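Teaching by hand, week three of the bathroom

04/01/2025

I've been back in the bathroom again! Regular readers will know I've spent a good while now learning to steer a robot through household jobs, and the one I keep coming back to is towels. You wouldn't think there was that much to say about a towel. I could go on for hours.

Wrist views, both of them, and the same shower:

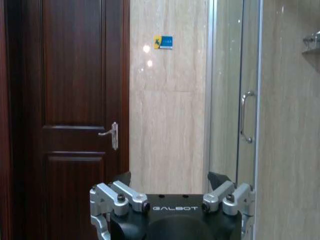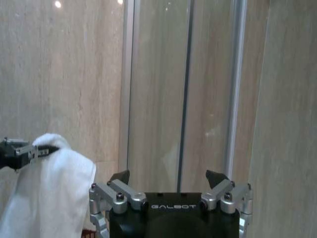
Anyway, the controls. I drive with a pair of hand controllers, one per arm, and whatever my wrists do, the arms do a moment later. The first time I tried it I held my breath the whole way through. Now I chat while I'm at it (to myself, mostly) and my runs are much better for it, smoother and less jerky at the elbows.

We're calling this set of tasks Flokmont, after a spelling mistake on a whiteboard that stuck. The aim is 60 good runs before we move to the next room. I managed six on my first morning and was thrilled with myself, then watched them back on the Dedau viewer and threw out five. Too much dithering! If I hover over a towel wondering where to grab it, the robot learns to hover as well, and you end up with a very thoughtful machine that never picks anything up.

What I've changed since then: I decide on the grab point before I start moving. I go in from above and close the fingers slowly. And I let the cloth hang still for a second before the next move, as a swinging towel is a nightmare to follow with the other hand.

My other discovery is that the wrist view is brilliant for the last few centimetres and hopeless for knowing where you are in the room. Over at Imska they swear by driving from the wrist view alone. I tried it for nearly an hour and came out feeling seasick, so I'm back to looking up at the real thing between grabs.

Next up is Bainbridge, the kitchen set, which I'm hoping to start in July. Tea towels! Smaller, thinner, and I suspect much sneakier. I'll write again once I've had a go at a few.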